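Questions I get asked about the flat-pack recycling round

Hello! I'm Sirkka Ahonen and I run the doorstep bottle and jar round in Damport. I started writing these answers down because I kept typing the same email over and over. Last changed Aug 7, 2021. If yours isn't covered, write to me and I'll add it when I get a minute.

Why is it called the flat-pack round?

Because of the crates! The first ones came flat and we had to fold them into shape on my kitchen floor, and the name stuck. The crates we use now are solid, so the name makes no sense to newcomers. Sorry about that. I tried changing it in March and people carried on saying flat-pack anyway.

Which streets do you cover?

Everything between the Plakis bridge and the old tram sheds, plus both sides of Letimitz Road as far as the chemist. That comes to 212 households at the moment. I'd love to do the hill as well but the van hates it, and so does Toivo Pelkonen, who drives it. If you live up there you can bring your things down to the yard yourself (more on the yard further on).

What does it cost?

Nothing for the basic round. If you want a second crate there's a one-off charge of 6 pounds, and you get that back when you return the crate in one piece. Cracked is fine. Missing a side is not.

What can I put in the crate?

Glass jars and bottles, any colour, lids off. Drinks cans. Plastic bottles of the sort you'd buy water, squash, milk or shampoo in. Put the lids back on the plastic ones after you've rinsed them, please. I know that's the opposite of the glass! Loose plastic lids fall through the bars of the sorting table and then somebody has to crawl about after them, and that somebody is me.

Do I have to squash plastic bottles?

No, though you can if your crate is getting full. Squash them lengthways, so they're still bottle-shaped but flatter. Please don't stamp them into discs. Discs roll into the glass pile and are a pain to fish out.
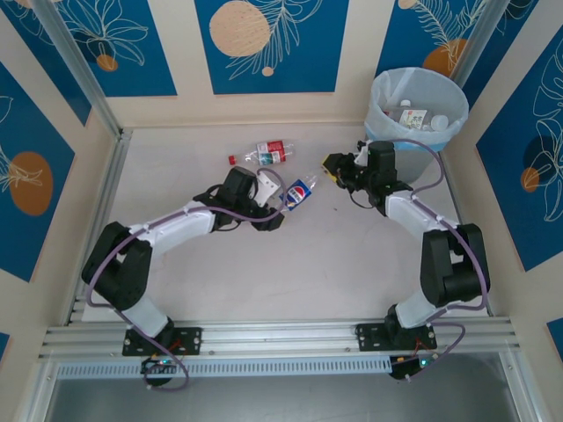
What can't I put in?

Yoghurt pots, cling film, crisp packets, plant pots, drinking glasses, oven dishes, light bulbs, mirrors. Oven dishes are the one that catches people out. They look like jar glass but they melt at a different heat, and the glass merchant will turn away a whole load over it. We had that happen once with a skip that was nearly ready to go, and I was grumpy for a week.

No paint tins either, even empty ones. Take those to the council tip.

How clean is clean?

A quick swish in the washing-up water once you've done the plates. I don't want anybody running the hot tap for a jam jar. Peanut butter is the exception — leave it to soak overnight or it goes rancid in the crate and the wasps move in. Labels can stay on.

When do you come, and what if I forget?

Mornings, every other week. Your card has your dates on the back. Crates out by seven, please, because Toivo starts early and won't knock. If you miss us, hang on to it until next time or drop it at the yard.

Where is the yard?

Behind Leinonen's, the tyre place. Go in through the wide gate, past the stack of old wheels, and ours is the green door. Aleksi Leinonen lets us have the space for very little, so please don't park across his ramp. He's patient but he's got customers to see to.

Do you take jars from cafés and shops?

Yes, but talk to me first. A café can fill a crate by lunchtime. There's a separate run for businesses and you pay by the load for that one, so email me and I'll work out a price with you.

My crate has been nicked. Now what?

It happens a lot, they make very good shoe racks. Tell me your street and number and I'll leave you another. Painting your house number on the side in big letters helps (nail varnish works nicely if you haven't any paint).

Can I have some jars instead of giving you some?

Please do! Anil Joseph puts the decent ones with lids on the shelf by the green door, and jam makers can help themselves. Late summer they go fast. Give them a proper hot wash before you fill them, as we only rinse.

Can I help out?

We could do with another pair of hands for sorting, mostly in the mornings. Wear closed shoes and old clothes. I've got gloves in all sizes except small, and those are on order.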